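More memory for the old Dell

12 July 2022

The big Dell tower from the Kanthorpe office has been slow since May. Zahira Hutapea uses it for the accounts and for very large spreadsheets, and by mid-afternoon it was taking a minute or more to switch between two of them. I looked at what it was doing and the memory was full nearly all the time. The processor was hardly working. So the job was to open it up, see what was fitted and decide whether it was worth spending anything on.

It is easiest to work on with the case lying on its side and the side panel off. Shut it down properly first, take the mains lead out and hold the power button in for a few seconds. I also touch bare metal on the case before I go near the board, and again whenever I have walked off to make tea.
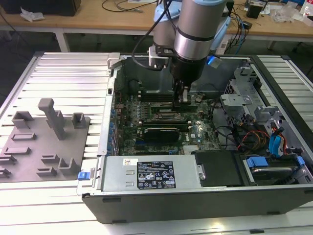

Memory modules are held by clips at the ends of the slot. Press the clip outwards, and the module rises a little and can be lifted by its top corners. Going back in, line up the notch, then push straight down until the clips close. It takes more force than people like. If a clip is still standing open, the module isn't in.

Matched modules are best. I have mixed makes in the past and got away with it, but I spent a whole evening once on a machine that restarted at random, and it was one odd module from a Honix bundle. I keep them in pairs now and put a bit of tape on the bag saying which machine they came from.

While the case was open I went over the rest of the board with a torch. On a machine this age I look at the capacitors before anything else. The tops should be flat. A domed top, or brown crust at the base, means the board is on its way out and I wouldn't buy parts for it. I also follow the small front panel leads down to their headers, as they are easily knocked when you have your hands in there.
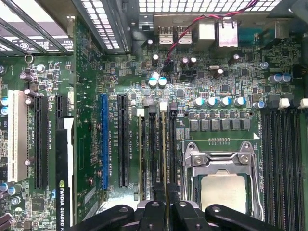 What it would cost

Effie Baxter keeps the spares list at Bamora and she sent me the current one. It runs to 1,261 lines, of which 201 are memory, and sorting out the right type took longer than anything I did with the case open. A used matched pair came to 30 pounds. A new office machine from Matlala was quoted at 1,049 pounds before the monitor, and Zahira likes the monitor she has.

I have ordered the used pair. The hard drive is the next thing to think about. It has its own bay with blue plastic rails, so changing it is a short job, but copying everything across isn't, and I would want a full backup first. That can wait until the accounts are in.
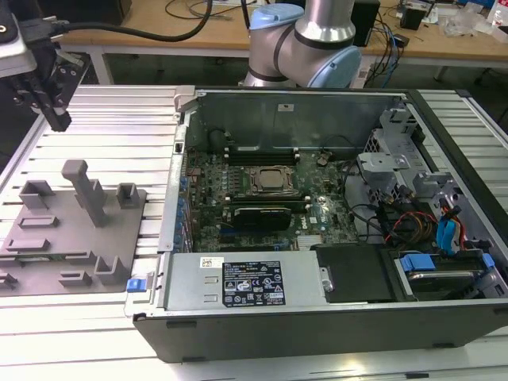

Do I need to take the processor out to clean the inside?

Leave it where it is. Dust comes off with a soft brush and short bursts of air, and the processor only has to come out if you are replacing it or the board. If you take the cooler off for any reason, clean off the old paste and put fresh on before the cooler goes back.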